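Notebook, chores bench
10th March

Sunday, so the building is quiet and I can write this up properly before the week starts and everyone wants the bench back.

The question on the whiteboard is still the one from October: which household jobs could we hand over today and walk away from? My own list is short. It was short in October too. We added litter scooping because Mishra (the planning tool, for anyone new to these notes) scored it as easy, and I said at the time that the scoring was done by something that has never owned a cat.

What makes it look easy on paper: one tray, one tool, one motion repeated. The tray stays put. Nothing has to be folded, and nothing spills if you are a little slow. Compare that with the dish rack job, where we lost most of a month to wet plates.

What makes it hard is the stuff people do without thinking. You push the scoop under, you feel the drag change, you lift, you shake it a little sideways so the clean litter drops through, and you keep the lump from rolling off the front. Then you look at what is left and decide whether to go again. Write those out as separate steps and each one wants its own check. I wrote them out on Friday and got to the bottom of the page.

Tool storage is a chore too, and I want it in the score. A scoop left lying in the tray is a job half done. If a person did that at home they would hear about it. The Fudell scoring sheet stops the clock when the tray is clean, and I think that flatters the machine. I have penciled in an extra line for putting the scoop back in its holder and will argue for it on Tuesday.

Litter bench, scoop and hooded holder:
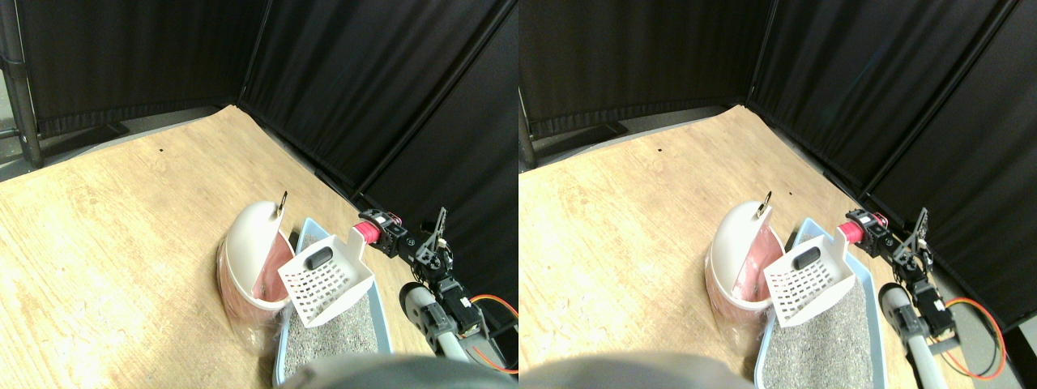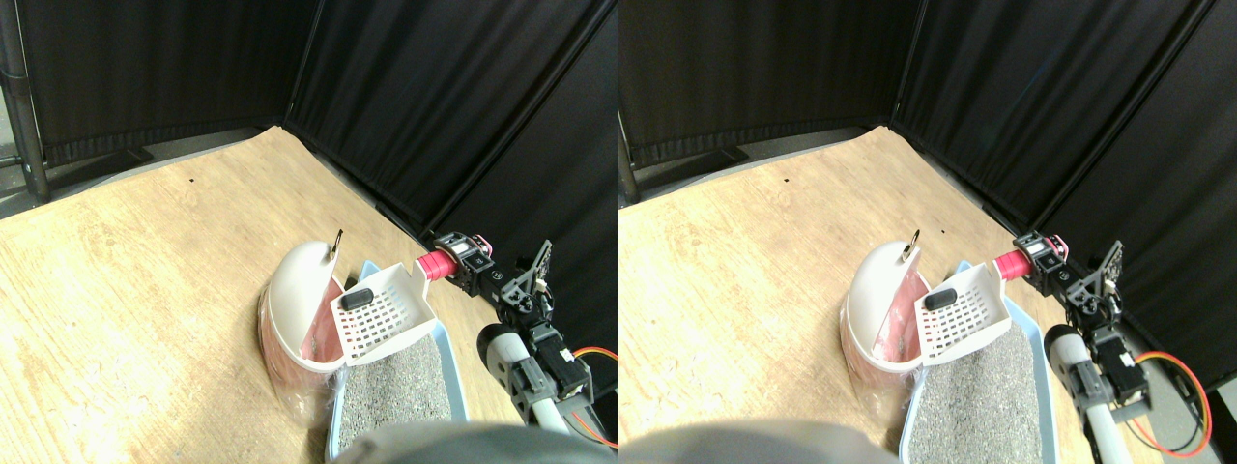
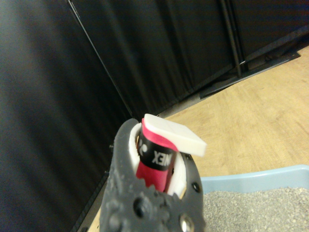 Back to the scoring. I would like us to split the job in 3 and report each part by itself:

Pick up the scoop in a way that allows a useful stroke.
Work the tray.
Return the scoop and leave the table clean.

At the moment we report one number for the lot, and it hides where the trouble is. My guess is that the first part decides the rest. If the hold is wrong by a few degrees the blade meets the litter at a bad angle and no amount of clever motion afterward fixes it. A person shifts the handle in the hand as they go and never notices doing it. Two pads and a hinge can't do that, so the arm has to put the thing down and start again, or carry on badly. I would rather it put the thing down. The current policy prefers to carry on badly.

I also don't trust a success that depends on where we set things out. The holder, the scoop and the tray need to start in different places from run to run, and whoever resets the bench should not be the person who wants the run to pass. That includes me, although I am more likely to want it to fail.

Plan for the coming block is 80 runs on the litter job alone. Same tray, 6 starting layouts, order drawn beforehand and taped to the cabinet. No swapping a layout because it "looks unfair." A kitchen or a bathroom is unfair.

Stop rules, as agreed with the Clititz side:
– litter on the table counts against the run, even a small amount
– a human hand in the work area ends the run
– 2 failed pickups in a row, stop and log it as a pickup failure

The third one got some grumbling. The argument was that the arm sometimes gets there on a later try, and we would be throwing away good runs. Maybe. But I keep asking who is standing in the house watching it try. If the person has to wait around to see if it manages, they could have scooped the tray and washed their hands by now. I timed myself at home this morning and it was not a long job, even with the cat supervising.

Shop-floor side, for comparison. The Ukel bin sorting test is the only thing we run that I would call useful as it stands, and that is because we gave in and changed the bins to suit the arm. Fixed heights, fixed angle, one kind of part. Fine, call it automation, it saves somebody's back. It tells us very little about a house, where the bins are whatever was on sale and the part is under the sofa. I noticed the slides for the last visit had both jobs under one heading. They should be separate.

To be fair to the other side of the argument (they read this notebook): the arms are far less clumsy than they were when I joined, and I was wrong about the towel job. I said never, and it now does a decent hand towel. It still can't do a bath towel. I am keeping that bet open.

Things to do before the first run:
Weigh the litter so every tray starts the same.
Find a stand-in for clumps that holds together when lifted. The clay balls are too heavy and too round, they roll in a way the real thing doesn't.
Get a second scoop with a thinner handle and see if the pickup numbers move at all.
Print the layouts.
Ask about the sweep step. Are we allowed a brush, and if so does the brush need a home as well?

Vacuum the floor around the bench. By hand, with the ordinary vacuum, as usual.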